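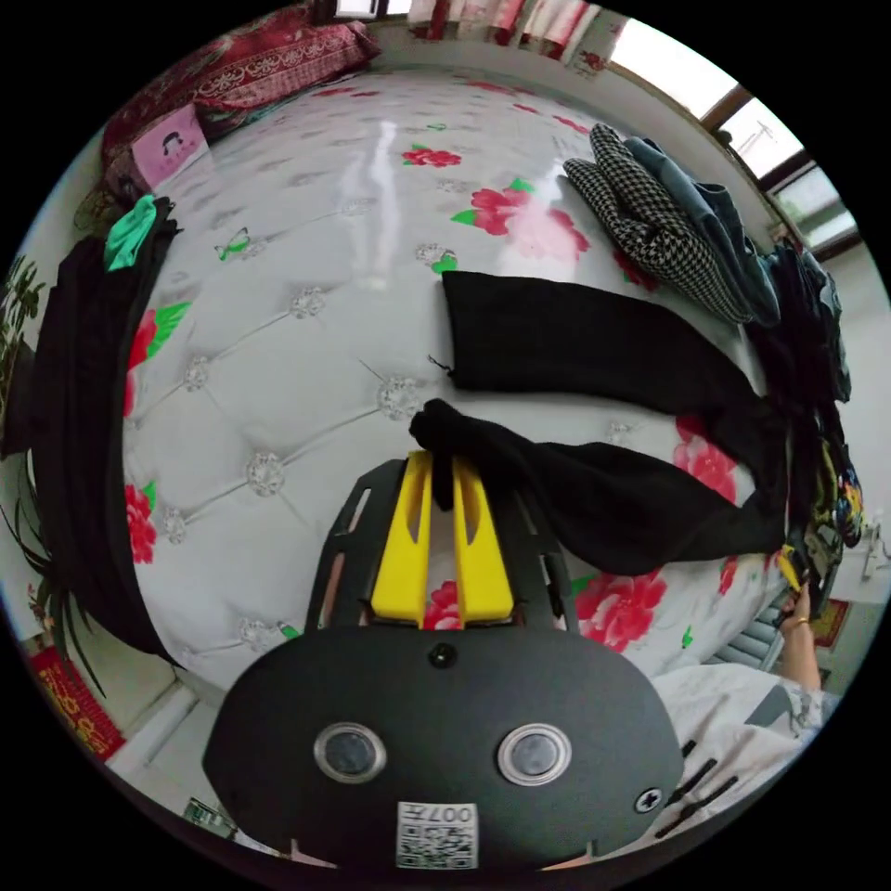

봄맞이 옷 정리, 침대 위에서

겨울옷 넣는 날을 저는 명절보다 더 기다립니다! 3월 내내 날씨가 오락가락해서 미루고 또 미루다가 드디어 옷장을 통째로 비웠어요. 비운 옷은 전부 침대로 갑니다. 바닥에 늘어놓으면 허리가 아프고 거실 탁자는 좁아서, 우리 집에서 옷을 펼치고 개기에는 침대만 한 자리가 없거든요. 게다가 이 빨간 모란꽃 침대보! 어머니가 이사 선물로 보내 주신 건데 13년째 쓰고 있어요. 처음에는 너무 화려해서 손님이 오면 얼른 다른 이불로 덮어 두곤 했는데, 지금은 이것 없이는 봄이 안 오는 것 같아요.

 설명은 짧게 달려고 했는데 쓰다 보니 또 길어졌네요. 옷 개는 이야기만 나오면 제가 말이 많아져요.

먼저 검은 옷 이야기부터 할게요. 제 옷장은 검정이 너무 많아서 개어 놓으면 티셔츠인지 바지인지 저도 헷갈립니다. 그런데 하얀 누빔 침대보 위에 올리면 소매 선이며 밑단이며 또렷하게 보여서 접기가 정말 편해요. 어두운 이불 위에서 검은 옷을 개어 보신 분은 무슨 말인지 아실 거예요. 실밥이나 먼지도 이때 같이 봐 두면 좋습니다. 저는 돌돌이를 베개 옆에 두고 하나 갤 때마다 한 번씩 굴려요(아이들이 자꾸 가져가서 문제지만요). 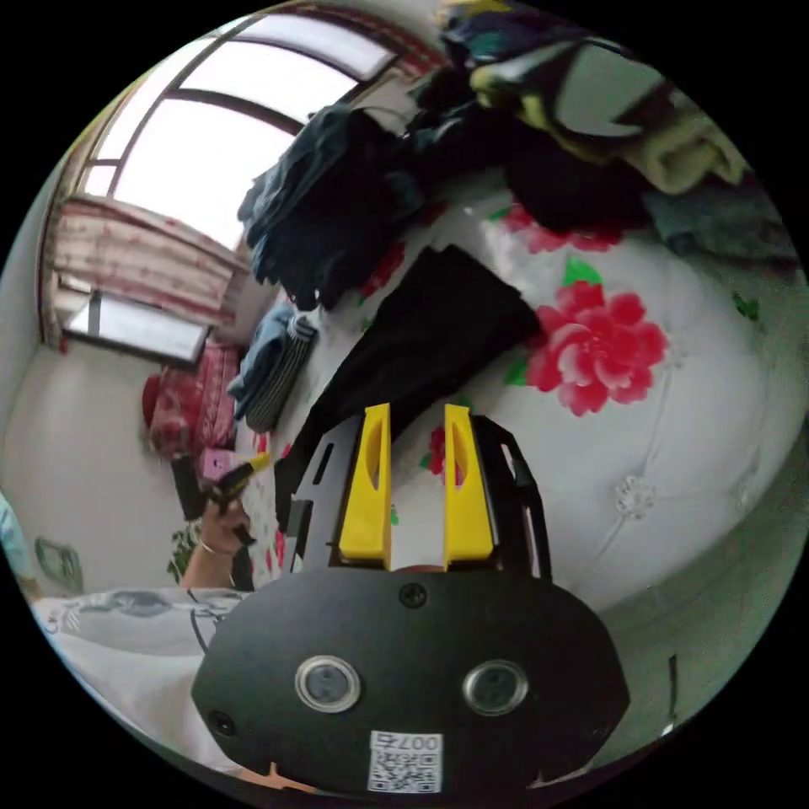

마지막 수정: 2022년 4월 22일

창가 쪽은 빛이 정말 좋아요. 빨강과 흰색 무늬 커튼을 한쪽으로 몰아 두면 침대까지 환해져서, 남색이랑 검정을 구분하는 일은 꼭 창이 밝을 때 합니다. 형광등 밑에서 분류했다가 남색 양말과 검정 양말을 짝지어 신고 나간 적이 한두 번이 아니라서요. 파랑과 회색 줄무늬 옷은 개어 놓았을 때 제일 예쁜 옷이에요. 줄을 맞춰 접는 재미가 있어요!

연두색 수건처럼 옷이 아닌 것도 침대에 같이 올라오는데, 저는 굳이 먼저 치우지 않습니다. 옷을 다 개고 나서 수건만 모아 한꺼번에 접는 쪽이 손이 덜 가더라고요. 순서는 사람마다 다르겠지만 제 순서는 이렇습니다. 두꺼운 겉옷을 한쪽으로 밀어 두고, 바지를 개고, 윗옷을 개고, 수건, 그리고 맨 마지막이 겉옷. 겉옷부터 시작하면 자리가 금방 없어져요.
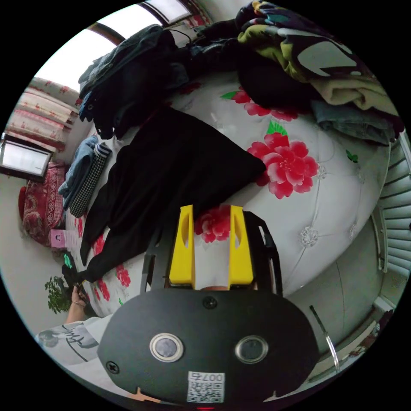
모란꽃 위에 넓게 펼친 검은 옷. 왼쪽에는 개어 둔 청바지와 하운드투스 체크, 그 곁에 재킷 더미.

하운드투스는 제가 제일 아끼는 무늬예요. 잘게 쪼개진 흑백이라 어디에 놓아도 눈에 들어오고, 청바지 옆에 있으면 그것만으로 옷 한 벌을 차려입은 느낌이 납니다. 언젠가 침대보까지 하운드투스로 바꿀까 하고 동생 Vi에게 물었더니 꽃무늬를 버리면 자기가 가져가겠다고 해서 없던 일로 했습니다.

큰 옷은 먼저 팔부터 정리해 주세요. 소매를 쭉 펴고, 손바닥으로 가운데에서 바깥쪽으로 쓸어 주고, 그다음에 몸판 위로 포개면 됩니다. 다리미 없이도 꽤 반듯해져요. 지퍼가 있는 재킷은 끝까지 올린 다음 접고, 조임끈은 안쪽으로 넣어 둡니다. 끈이 밖에 나와 있으면 서랍을 닫을 때마다 끼거든요. 긴 코트는 아예 접지 않고 침대 옆에 걸쳐 두었다가 마지막에 옷걸이에 겁니다.

접는 폭은 서랍에 맞추세요! 저는 Pitden 서랍장을 쓰는데 여섯 칸짜리라 위 칸부터 속옷, 얇은 윗옷, 바지 순으로 들어가요. 예전에는 가게 진열대처럼 넓적하게 접었는데 모임의 Remzi Dağdelen 님이 세로로 세워 넣는 법을 알려 주신 뒤로 완전히 바꿨습니다. 길게 반 접고, 다시 세 번 접고, 접힌 쪽이 위로 오게 세우기. 검은 옷은 세워 두어도 구분이 어려우니 목둘레가 살짝 보이게 넣으면 찾기 쉬워요.
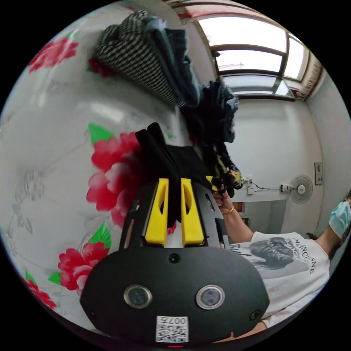 얇은 천은 또 요령이 달라요. 꽉 눌러 접으면 자국이 남고 너무 느슨하면 서랍 안에서 풀려 버려서, 저는 모서리를 둥글게 살려 두는 편입니다. 접힌 선이 부드러우면 꺼냈을 때 훨씬 보기 좋고요. 미끄러운 침대보 위에서는 천이 자꾸 도망가니까 한쪽 끝을 잡아 둔 채로 나머지를 포개 보세요. 이 작은 차이가 저는 참 신나요!

겨울 스웨터는 아직 손을 못 댔습니다. 보풀 제거기 Brirus 충전기를 찾는 대로 시작할 생각이에요. 스웨터 사진도 찍으면 이 페이지 아래쪽에 이어서 붙여 둘게요. 여러분의 옷 개는 순서도 게시판에 남겨 주세요. 특히 모자 달린 옷을 납작하게 접는 방법을 아시는 분, 꼭 좀 부탁드립니다!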